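About Ferkell

Ferkell is an independent website that covers what public figures say online and what happens afterward. We write about posts, replies, deletions, apologies and the arguments that follow. Most of our stories concern politicians, company founders, entertainers and media personalities in the United States, with some coverage of Canada and the UK.

The site started as a newsletter with 130 subscribers, most of them people who worked in or near local newspapers. It went out once a week and listed statements that had been posted and then quietly removed. Readers wrote in with items we had missed, and after a year the newsletter had turned into a website with a newsletter attached. The newsletter still exists. It goes out at 6 in the morning, Eastern time, and it is free.

What we publish

The daily news section is short pieces, usually under 500 words, on a single post or exchange. We say who posted it, what it said, where it appeared and what the response was. If the post makes a factual claim, we check it and link to the source we used.

Wondance is our weekly column on internet humor and the people who try to use it for political gain. It is an opinion column and is labeled that way. The views in it belong to the writer, and the rest of the staff often disagrees with them.

The Mapplebeck File is our archive of deleted and edited posts. It holds more than 3000 entries, each with a saved copy, the time we saved it and a note on whether the person was in office or running for office when it went up. Anyone can search it. Teachers and researchers use it a good deal, and we ask only that they credit the site.

We also run longer features, five or so in a normal season, on subjects such as paid posting, fake accounts in city council races and how platforms handle complaints from elected officials.

How we work

Every news story is read by a second editor before it goes up. Opinion pieces are read for accuracy and for legal problems but are not edited for viewpoint.

We ask for comment when a story makes a serious claim about someone. We give a reasonable time to reply, and the reply is added to the story when it comes in, even if that is weeks later. A joke about a public post does not usually call for a request for comment. An accusation does.

We do not publish home addresses, private phone numbers or the names of children who are not already public figures. We do not write about private people who had one bad post go viral. Screenshots sent to us by readers are checked against the original or against a saved copy. If we cannot confirm a screenshot, we do not use it.

Satire is common in the posts we cover and sometimes in our own headlines. The text under the headline should always make clear what was really said. When it doesn't, please tell us.

Who owns the site

Ferkell is owned by Fasance Media, a small private company that also publishes two trade newsletters. Fasance handles payroll, advertising sales and hosting. It does not assign stories or see them before they are published. No political party, campaign or social media platform holds a share in the company.

Our income comes from display ads, reader memberships and a small amount of licensing from the archive. We do not take ads from candidates or from groups that support or oppose ballot measures. Sponsored articles are not accepted in any form, so please stop sending us pitches for them.

Corrections

Mistakes are corrected in the story itself, with a note at the bottom saying what was changed. Spelling fixes and broken links are repaired without a note. If a headline was wrong, the note goes at the top. A list of all corrections from the past year is kept on the corrections page.

Writing for us

We take pitches for Wondance and for features. Send two or three paragraphs and a link to something you have written. We pay on acceptance. Pitches for daily news stories are closed until June, when we will be adding a second evening shift.

Please read the column before pitching. We get a lot of proposals for celebrity fashion, gaming hardware and travel, and we do not cover those.
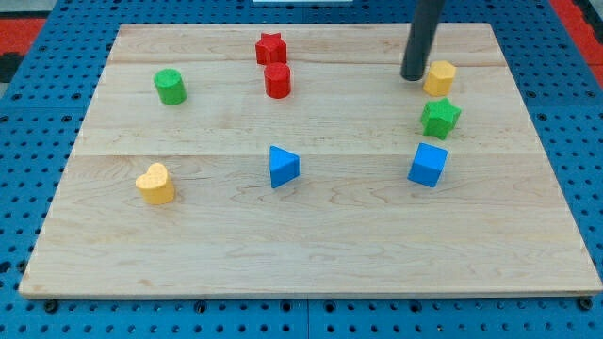
Contact

Tips, corrections and pitches each have their own form, linked in the footer. Tips can be sent without a name. Membership questions are answered on weekdays, usually by the next afternoon.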